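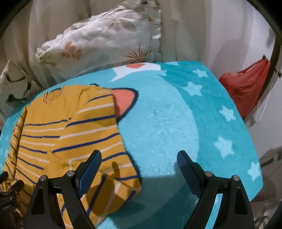 A striped long-sleeved shirt on a turquoise blanket. Outgrown clothing may be left at all Drovcombe collection points.

Clothing and textile collections to be extended across Drovcombe

March 2019

Drovcombe District Council has approved the extension of its clothing and household textile collection to every ward in the district. The service has been available in the Jarnton and Mill Lane wards since last summer and will be offered to all remaining households from July.

Under the new arrangements, 41 collection points will be in place across the district, compared with 18 at present. The additional points will be placed mainly at primary schools, libraries and council car parks. A full list of addresses will be published on the council's website and displayed at the Civic Offices before the service begins.

Residents may leave clean clothing of any size, together with bed linen, blankets, towels, curtains and paired shoes. Items should be placed in a tied bag. Clothing that is torn or has lost its buttons will be accepted and sent for fibre recovery. Duvets, pillows, carpets and anything marked with paint or oil cannot be taken at the collection points and should be brought to the household recycling centre on Guda Road, where a separate container is provided.

The council received 53 written responses to the consultation held over the winter. Most were in favour of the extension. Several residents of Jarnton drew attention to bags being left on the pavement when the banks were full, and others asked that the points outside schools should not be emptied at the start or end of the school day. The council has accepted both points. Banks in Jarnton will be emptied twice a week, and no vehicle will attend a school site before half past nine in the morning or after half past two in the afternoon.

Collection and sorting will be carried out by Vachon Textile Recovery under a contract lasting three years. The firm already serves the two wards in the present scheme. Wearable clothing will be offered first to charity shops within the district, and children's clothing in good condition will be set aside for the school clothing exchange, which is open to any family with a child at a Drovcombe school. The exchange does not ask for proof of income.

Nine of the existing banks will be replaced before the summer, as their hatches no longer close properly and the contents have been damaged by rain. While this work is carried out, the bank at Jarnton Library will be out of use for a short period – residents are asked to use the one behind the swimming pool instead.

There will be no change to the kerbside collection of paper, glass and tins. Textiles placed in kerbside boxes will continue to be left behind by crews, as they cannot be separated once mixed with other materials.

Residents who are unable to reach a collection point because of age, illness or disability may request a collection from the home. Requests can be made by telephone or in person at the Civic Offices, and will be taken from the beginning of July. There is no charge for this service.

Schools and community groups wishing to host a collection point should write to the Waste and Recycling Service. A level, hard surface with access for a small lorry is required.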